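Living Room Clearing, Kurnandale Unit
Notebook entry, February, 9:00 a.m.

1. Table, initial condition
Work began at the yellow wooden table in front of the brown leather sofas. Clear glass vessels are grouped near the far edge. Smaller items, among them a red tray or package and a crumpled plastic bag, are kept to the left side. The sofa cushions and the blue cloth are outside the scope of this entry.
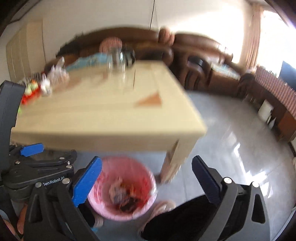
2. Floor beside the table
The procedure calls for the floor to be checked before any item is discarded. A small crumpled beige scrap, cloth or paper, was noted under the table rim. The pink round container is in view. Colleagues are asked not to relocate it between sessions. 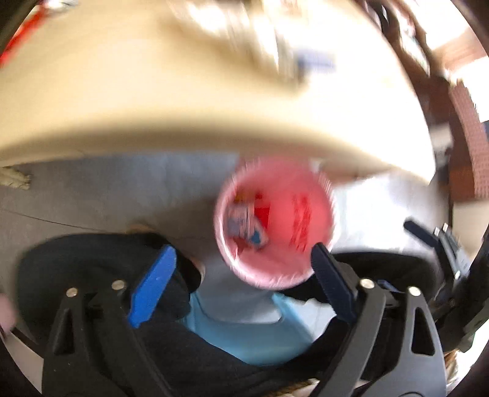 3. Outstanding
Glass vessels are to be carried 2 at a time. Material for disposal is to be entered on Samach sheet 95 before the container is emptied.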